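The Little Shelf That Fixed My Canned Goods

I have been on a pantry kick since March, and I am happy to report that it has finally reached the cans! If you've been reading for a while you know I saved them for last on purpose. Flour and rice are easy. You pour them into a jar, you write on the jar, you feel wonderful. Cans just sit there being the shape they are, and mine had been sitting three deep in a dark cabinet since we moved in.

So on Monday I took every single one out and lined them up on the floor. Eighty-seven cans. I wrote them all down in the back of my recipe notebook, and I recommend doing this with a cup of coffee and some music on, because it goes on much longer than you think it will. Twenty-one of them were tomatoes in one form or another (whole, crushed, diced, diced with the basil leaf, paste). I love tomatoes, and I still had a bag of fresh ones on the counter and two more cans on that week's shopping list. The list has been corrected.

The real discovery, though, is the riser. My friend Magdalini Triantafyllou has had one in her kitchen for years and I'd walked past it probably a hundred times. It's a plain wooden board up on thin legs, about as simple as furniture gets, and it turns one layer of stuff into two. You put cans on top, and you slide the short things underneath — tuna, tomato paste, those tiny cans of green chiles — and suddenly the whole height of the shelf is doing some work. I came home and measured the cabinet that same evening.

I looked at a wire one from Mivular first and it was fine, but the cans wobbled on the wires whenever I reached for something at the back, and I could tell that was going to drive me up the wall. A solid board is so much nicer. Cans stand flat on it, you can wipe it with a damp cloth, and if you drag one forward by its rim it glides. I wanted wood anyway, to go with the butcher block. I am a complete pushover for butcher block, all those little strips in slightly different blonds and honeys, no two the same length. A pale board on top of it looks so good to me.

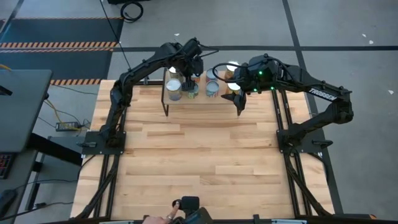 The trick, and I had to learn this by doing it wrong, is not to fill it. My first go was wall to wall cans with the labels facing every which way, and it looked like the grocery store aisle the night before a snowstorm. I also couldn't get my fingers between any of them. Two loose rows is plenty. Leave enough space that you can get a hand around a can from the side without knocking its neighbor over, and put the tall ones where they won't hide anything you're likely to want.

Which brings me to what goes on it. I've sorted mine by how often I reach for them and I'm very pleased with the result. The riser holds this week's cans only: the beans for chili, coconut milk for the curry, a couple of tomatoes, chickpeas, corn, whatever I've planned. Everything else lives in the cabinet behind, in lanes, with the oldest at the front. On Sunday night I move the next batch up. It takes me about as long as boiling an egg, and then I can stand in the kitchen at five o'clock with my brain completely empty and dinner is sort of looking back at me.

I do love a colorful label too, I'll admit it. I used to think the tidy thing would be to peel them all off and write on the lids with a marker, and I did try that with four cans years ago. We ate a lot of mystery soup. Labels stay on! A bit of green and yellow in a kitchen is cheerful, and it means anybody in the house can find the corn.

A few odds and ends, for those of you who wrote in after the spice drawer post:

Rosário Lobo asked whether I keep dented cans. A small dent in the side, I use it up first. A dent on the seam or the rim, or any bulging at all, goes straight in the trash. I found one bulging can of pineapple way in the back and carried it out at arm's length.

Measure the height of your tallest can before you buy or build anything. Mine is a big can of crushed tomatoes and it cleared the shelf above by the width of a pencil. Measure the short ones as well, for underneath. I forgot to, and my tuna fits but my condensed milk does not, so the condensed milk now lives with the baking things (where it probably belonged in the first place).

If you're making your own, sand the front edge well. That's the part your knuckles meet every day. I gave mine a rub of plain mineral oil and left it overnight on newspaper, and it came up so smooth that I keep petting it on my way to the kettle.

And do put a bag aside for the food pantry while you've got everything out on the floor. I had a good box full of things that were well in date and that we were never going to eat, including an amount of canned beets I can't explain.

I went back and forth on whether to build a second riser for the far side of the cabinet. I think I will! There's a nice leftover length of board in the garage, and Orestis Gavalas from down the street has offered to cut the legs for me if I bring him the measurements. After that it's the freezer, which I haven't opened all the way since winter, so send me your best freezer tips and please be kind about the peas.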